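# Count the lives, then check the cable anyway

The instrument counter on our training cell says a needle driver is good until it reaches its limit, and most people who run such a cell treat that number as the whole maintenance plan. I think this is a mistake.

Our cell at Tovier has two arms on a Somungate base and is used for suturing work. The arms get a service visit in October. Between visits the upkeep falls to whoever has the bench. In practice that means wiping down the wrists, logging the count and swapping an instrument when the software refuses to load it. The counter goes up by one each time an instrument is attached. It does not know if the session was ten minutes of idle pointing or a full afternoon of knot tying.

Those are different loads. Pulling a knot down puts tension on the drive cables at one end of their travel, with the jaws closed and the wrist bent. Thread also gets dragged across the jaws and into the gaps of the wrist joint, where lint from a braided suture collects.
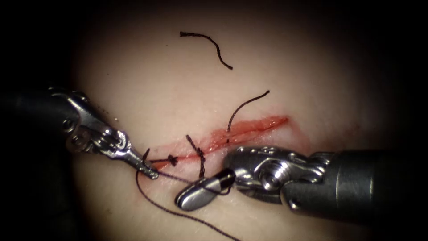 I would replace the count with a bench check at the start of every session. Close the jaws on a strip of 300 grit paper and pull by hand; if it slides, log it. Run each wrist axis to both stops and back, and write down the motor current at the midpoint. On our drivers a healthy pitch axis reads 185 mA. One instrument, serial 1812, drifted well above that while it still had 11 uses left on the counter. We pulled it and found a frayed strand at the pulley.

The usual objection is time. The check takes around four minutes per arm, and a student can do it. The other objection is that Ukeneck, who supply the drivers, will only honor a claim based on the counter. So keep the counter for the paperwork — it costs nothing — and let the current log decide what goes on the arm.

Cleaning deserves the same treatment. Our old sheet said "clean wrist as needed," and the wrists were cleaned when they looked bad. The current sheet says to flush the joint after any session with braided thread and to cycle the jaws dry before storage.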